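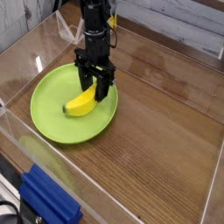
How to Test a Robot Arm on a Kitchen Chore

Can a robot arm clear a plate yet? Sometimes. The only useful answer comes from running the same small job many times and writing down what went wrong. You can do this with any small arm and a two-finger gripper.

1. Pick one chore and keep it small. "Tidy the kitchen" is too big. "Take one piece of fruit off a plate and put it in a bowl" is about right.

2. Write down what counts as done. Ours says the fruit ends up in the bowl and the plate stays on the table.

3. Mark the plate position with tape. Move the fruit a little each time, and turn it too. A curved fruit is harder than a ball – the fingers have to close across it, near the middle.

4. Set the lowest point of the gripper before you start. Fingers that go too low will push on the plate and tip it.

5. Run 17 tries without changing any settings. Score each one pass, drop, miss or plate moved.

6. Change one thing, then run 17 more.

Our arm at Makholm has made 924 tries at this job. It passed on 700 of them. A small child does better, and a person still has to reset the plate after every try. I would trust it to sort fruit on a bench. I would not leave it alone with dinner dishes.

Shared 4 times

3 comments

plulov
Do you count it as a drop if the fruit lands in the bowl anyway?

drodness
We got more passes after slowing the last inch of the way down. Took longer per try but fewer tipped plates.

noiphan
Would like to see the same test with a wet sponge.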